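Search this site
Search

Leave the Finger Pads Alone

My friend Teófilo Agudelo has a habit I've been trying to break him of for two years now. Give him a gripper that slipped once and he'll have the pads off before you've put your coffee down. He keeps a little blade in his shirt pocket for it. Zip, zip, both pads in the trash, new ones on, and he's smiling because he fixed something.

I think he's wrong, and I think most people who look after hand-held grippers are wrong in the same way. So here goes.

I look after 17 of these things at Custero. They're the two-finger kind you carry by the handle, with the linkage that opens and closes the fingers side by side, and they go out in pairs to whoever is working that day. Beds, laundry, kitchen drawers, you name it. Whatever an arm is supposed to do later, a person does first with one of these in each fist. Then they come back to my bench with a strip of masking tape on the handle and one word on the tape. Nine times out of ten the word is SLIPS. (I'd pay good money for a second word.)

When I started, I read SLIPS and changed the pads too. It's the obvious thing. The pad is the part that touches the cloth, so if the cloth gets away, blame the pad! But the same grippers kept coming back. There was one in January that I re-padded three times before I got annoyed enough to take it apart, and the pads were fine. The ones in the trash had probably been fine as well. What was wrong was a pivot on one of the outer links, which had loosened up enough that one finger toed out when you squeezed. The pads were meeting at the bottom and gaping at the top. You could have glued sandpaper on there and it would still have dropped a T-shirt.

So my rule these days is pivots first, then the rails, then the fingers, and the pads last. It's boring and it takes longer. Teófilo says I'm making a religion out of it. He may have a point about my tone, but I haven't re-padded the same gripper twice in a row since I started.

The thing I'd most like people to change, though, is how they test. Walk into almost any shop and you'll see somebody check a gripper by closing it on a block. Foam block, wood block, the box the pads came in, whatever's lying there. And a block is very forgiving! It's thick, it pushes back, and it fills up the gap if the fingers are a bit crooked. You squeeze, you lift, it holds, and off it goes. Then somebody tries to pick up one layer of pillowcase and the thing comes back with SLIPS on it, and everyone blames the pads again.

Cloth shows you right away. A pinched fold is thin, and if the two pads don't meet flat, it'll slide out on the side where they don't. So I test on bedding. I know that sounds like I'm trying to get out of bench work, and Gladys Ospina, who does our scheduling, has said so in front of people. But a bed gives you everything you need in one spot. You've got a heavy thing, a slippery thing, a thing with a seam, and a sheet that's held down at the corners and will fight you.
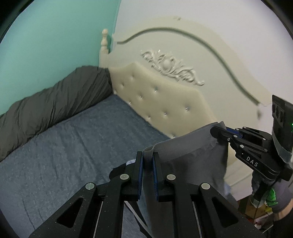
Two grippers, one pillow: a fold in the near one, the upper right corner in the other.

I do the pillow first and I do it with both grippers, because they go out as a pair and should be checked as a pair. One takes a fold along the top edge, the other takes a corner, and you lift and hold. What I'm watching is the pads, all the way from root to tip, to see if the cloth sits square between them. If it's bunched more to one side I put the gripper down and go get the driver. I don't even finish the lift. Then I swap hands and do it over, which catches the ones that only misbehave when you tilt them.

Now, the pivots. People tighten them too much. I did it too, and I had a good teacher, so I've got no excuse. Fermín Quezada showed me how he does it, and I still do it his way: snug the screw until the link drags, then back it off until the fingers open on their own with no hitch. Let go of the handle and listen. A good one closes and opens quietly. A tight one kind of groans at you halfway, and whoever has to use it all afternoon is going to have a sore thumb and a low opinion of you. Do the left and right sides the same amount or you've bought yourself a new problem.

Wipe the rails while you're there. Lint loves them. I use a dry cloth and a wooden toothpick, and I don't oil anything that close to the fingers, because oil travels, and then you really do have a pad problem.

I should be fair to the other side here. Pads do wear out. They get shiny, they pick up fluff, a corner starts lifting. When that happens, sure, change them, and change both at once. And I understand why a shop wants one quick fix that anybody can do at the end of a shift. Ariel Catacutan ran a crew over at Pliltia and had them swap pads every Monday-morning-type meeting whether the things needed it or not, and she'll tell you it kept the complaints down. I believe her. New pads are grippy enough to hide a crooked finger for a while. That's my whole gripe with it, though. You get a gripper that works until the shine comes on, and the finger's been crooked the entire time, and everything somebody recorded with it has that crooked finger in it.

I have the same complaint about tape, by the way. I use tape, everybody uses tape, it's wonderful stuff. But it should have somebody's attention on it. If you've wrapped a module to a gripper body to get through the afternoon, fine, just look at it again before the next one. Give it a wiggle. Wálter Urrego on our bench wiggles everything he walks past, and I used to find it irritating - now I wish I could get the rest of them to do it.

What would I ask for, if anyone was handing things out? A better word on the masking tape, for starters. Tell me what you were holding and which way it got away from you. "Dropped the pillow, went left" saves me half an hour. And put a bed in the shop, or at least a pillow and an old sheet on a table. It doesn't have to be nice. Ours cost less than a box of pads.

Teófilo came by last week with one that slipped, and before he could get the blade out I handed him a pillow. He pinched it, lifted it, and watched the fold creep out past the tip of one finger. Then he asked to borrow my driver. He changed the pads too, afterward, but I'd gone to lunch by then.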